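**Acta de la reunión de seguimiento: parada imprevista en la tarea del sofá**

Proyecto Cindside. 15 de junio de 2021
Asistentes: equipo de simulación, equipo de control, responsable de seguridad y, por videollamada, Olier.

**1. Acta anterior**

Se aprueba sin cambios. Queda pendiente de la reunión anterior la entrega del registro de colisiones en formato legible, que pasa al punto 4.

**2. Descripción de la incidencia**

El equipo de control expone el fallo. En la tanda 114, ejecutada en el simulador, el brazo descendió hacia el asiento del sofá y siguió empujando después de alcanzar la altura prevista. El límite de fuerza no intervino. La parada la dio el temporizador general, 14 segundos más tarde. No hay equipo físico afectado, pero el mismo controlador está previsto para la celda de Fisthorpe, y por eso se trata como asunto de seguridad.
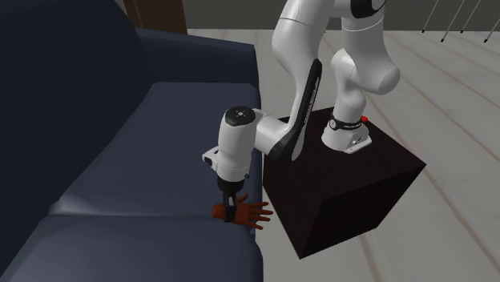 El equipo de simulación explica que el cojín está modelado como cuerpo rígido con una capa blanda superficial, y que el contacto se calcula solo con la malla de la muñeca. Los dedos no entran en el cálculo. Se comenta que el borde delantero del asiento es la zona más delicada: con la mano marrón rojiza apoyada ahí y los dedos sobresaliendo del cojín, una parte de la malla queda sobre tela y otra al aire, y el reparto de fuerzas que devuelve el simulador no es fiable. Olier pregunta si el error aparece también en el centro del cojín. Se contesta que se ha probado dos veces y no se ha reproducido, aunque las pruebas fueron cortas.

**3. Causa probable**

Se discuten dos hipótesis.

a) El umbral de fuerza se lee en newtons y el módulo de Onyshchenko lo entrega en otra escala desde la última actualización. El equipo de control la considera la más probable.

b) El punto de destino se fija por debajo de la superficie real del cojín. El brazo no da nunca la posición por alcanzada y sigue bajando.

El responsable de seguridad señala que las dos pueden darse a la vez y pide que no se cierre ninguna sin prueba. Añade que, sea cual sea la causa, un límite que no actúa debe detener la ejecución por defecto, y que eso no está implementado.

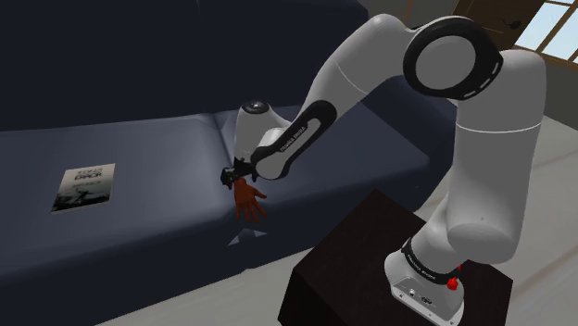 Sobre la hipótesis b, se acuerda revisar cómo se calcula la altura del destino. Ahora se toma de la geometría del cojín sin deformar y se resta un margen fijo, heredado de las pruebas con mesa. Nadie recuerda quién puso ese margen. Se propone ponerlo a cero mientras dure la revisión. El equipo de simulación pide mantener la misma posición inicial del brazo en todas las repeticiones para poder comparar.

**4. Registro de colisiones**

Sigue sin entregarse. El fichero actual ocupa demasiado y mezcla contactos previstos con imprevistos. Olier enviará un filtro y el equipo de simulación lo probará con los datos de la tanda afectada.

**5. Acuerdos**

- Suspender el traslado del controlador a Fisthorpe hasta nuevo aviso.
- Comprobar las unidades del umbral de fuerza en los dos extremos. Equipo de control.
- Incluir los dedos en el cálculo de contacto. Equipo de simulación.
- Añadir parada automática cuando falte lectura de fuerza o esté fuera de rango. Equipo de control, con visto bueno de seguridad.
- Repetir la tarea en el borde y en el centro del asiento con el margen a cero.

**6. Ruegos y preguntas**

Se pregunta si la incidencia afecta al calendario de diciembre. No se puede contestar hasta tener las repeticiones. Se pide también que los avisos del temporizador lleguen por correo a todo el equipo; ahora solo quedan en la consola.

La próxima reunión se convocará cuando estén los resultados.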